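May, evening

Back from game night at ten. Five of us this time, which is the right number for Prallitz. With four the harbor never fills up and with six you wait too long between turns. Njoroge Kariuki brought his copy, the older printing with the thin cards, and I brought the score pad because his ran out in the winter.

We played the 1796 scenario. I had read through it at lunch and thought I understood it. You start with the port closed and only the river open, so for the first three turns all the goods have to go out by barge. Everybody has the same barges, so it comes down to turn order, and turn order is bid for in secret. I bid four on the first turn and got second place. Njoroge bid nothing and went last, and I thought he had made a mistake. He hadn't. Going last meant he could see which two warehouses were left, and one of them was next to the mill.

I tried the plan I have been thinking over for a couple of weeks, which is to take grain contracts early and ignore the council. It worked until the middle of the game. I was at 13 points when the next player had eight. Then the port opened and the council voted on the tax, and I had one vote out of nine. The tax went on grain. I should have seen that. Anyone sitting at the table with eight points was going to vote for it.

Final scores: Njoroge won, I was third. The gap between second and third was a single point and I can say where it went. On the sixth turn I paid to move my clerk when I could have left him where he was.

There was an argument over the hidden roles. In this scenario one player is secretly the Factor and gets extra points if the tax passes. The rule says the Factor "may reveal at the count," and two of us took that to mean before the count and two took it to mean after. It matters, because if you reveal before, people can still spend influence against you. We looked in the back of the book and there was nothing. We went with after. I still think before is correct. I will look for an answer online tomorrow.

After that there was time for one round of Munasinghe, which is light and takes half an hour. You pass cards left and try not to be holding the lamp at the end. I was holding the lamp at the end, twice.

We talked about what to play next month. The choices are Stidum or going back to Pledura with the expansion. Stidum has a box insert nobody can get the pieces back into, and the first game takes all evening with the teaching. I voted for Pledura. It has more than 1000 cards with the expansion in, so somebody has to sort them beforehand, and I said I would do it if I could have the box for a week. Njoroge said fine.

Things to remember for Prallitz next time:

Bid low on turn one. Second place was not worth four.
Hold at least three votes before the port opens.
Leave the clerk alone.
If someone buys salt twice in a row, they are probably the Factor. It was true tonight and it was true in March.

Drank too much coffee and won't sleep for a while - may start on the Pledura card lists tonight, at least the event deck. 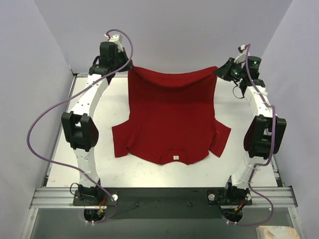

The event deck should go by era first and then by the number in the corner. Last time we sorted by color and had to redo it at the table.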